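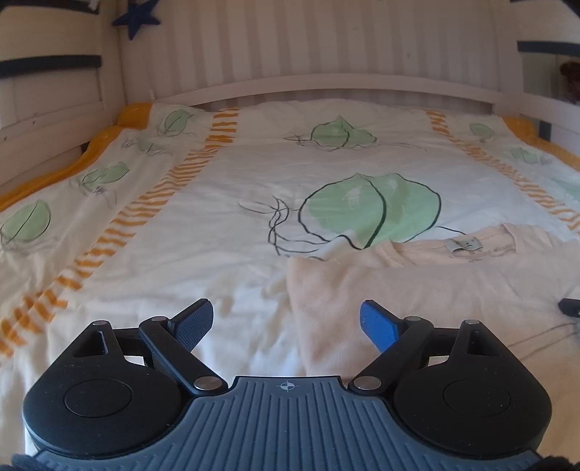 *Hand-held gripper open over a peach shirt on a bed, the kind of household work covered by the new Provov practice notes.*

**FOR IMMEDIATE RELEASE**
4 Aug 2022

# Cakell publishes practice notes for hand-held gripper work in private homes

**Free to download, free to copy. Comments open through the end of August.**

Cakell today released the Provov Notes, a set of good practice rules for people who record household tasks with hand-held grippers. Clothes, bedding, kitchens, the lot. 57 pages, plain language, no login needed.

The short version: existing safety rules cover machines that move on their own. A hand-held gripper doesn't. A person carries it, a person squeezes it, and the recording goes off to train a robot somewhere else. So the work has mostly run on house rules, one set per company, some written down and some not. Cakell's own were a two-page email until last year.

"We had three teams and three ways of wiping down a fingertip pad," said Riaan Mkhize, who edited the notes. "One team didn't wipe at all. Fine on a test bench. Not fine on somebody's bedding."

## What's in it

**Consent.** Written, from every adult living at the address. Names the rooms. A room not on the form stays shut. Consent can be pulled at any time up to release of the data, and the whole session goes, not only the part complained about.

**Children's rooms.** Separate signature. No school names, no name labels on clothes, no family photos in view. If one turns up in a recording it gets masked before anyone outside the collecting team sees it.

**Cleaning.** Pads and housings wiped before entering a home and again between kitchen or bathroom work and anything made of cloth. Dust counts. Cloth that sheds lint is out.

**Soft goods.** Folding, spreading, turning out sleeves. Operators check for pins and loose buttons first. No pulling on a snagged fabric, open the fingers and free it by hand. The session is kept and tagged as a snag. Do not delete it, snags are useful.

**Shifts.** Wrist strain was the most common complaint from operators who read the draft. The notes set a break after every 400 grasps, and at least one hand swap per session where the tool allows it. Symmetrical grippers mostly do.

**Records.** Each session logs the tool, pad type, date of last calibration check and who was holding it (by code, never by name). Target marks on the tool are to be kept clean and readable. A scratched one gets replaced, not touched up with a marker.

**Homes as they are.** No tidying for the recording beyond what consent and safety call for. Wrinkles stay in. A bed with toys on it is a bed with toys on it.

## How it was put together

Drafting took place at Cakell with input from Venckus, which makes pads and linkage parts, and Masulent, which runs home sessions. The draft was tried out in 349 sessions. Two sections got rewritten as a result, cleaning and shifts. A third, on pets, was dropped for now because the reviewers could not agree weather a dog should be kept out of the room or out of the house. It will come back as an annex.

The notes are voluntary. They are not a certification and Cakell will not issue badges, logos or stickers for following them. Anyone claiming to be "Provov certified" is making it up.

"People ask who enforces it," said Kagiso Khumalo, head of field practice at Cakell. "We do, on ourselves. Our contracts for home work now point to the notes. Break the consent section and you don't get paid for the session. That's the teeth for the moment."

Masulent has said it will adopt the consent and cleaning sections in full and is still looking at the break rule. Venckus will print the pad cleaning table on its spare part packets, first run of 2000.

## What it doesn't cover

Robot arms installed in a home. Grippers worn on the body. Care settings, hospitals, hotels. Anything with a motor in the fingers. Some of these have standards already, others need there own document.

## Comments

Open to anybody, operators and householders especially. Send section number, what's wrong, what you'd put instead. One line is OK. Comments get published with names removed unless you ask otherwise. Revised text to follow once they've been read.

## About Cakell

Cakell collects and checks household task data for robot makers.

**Press contact:** Kagiso Khumalo, field practice, Cakell. Copies of the notes, the blank consent form and the session log sheet on request.

\###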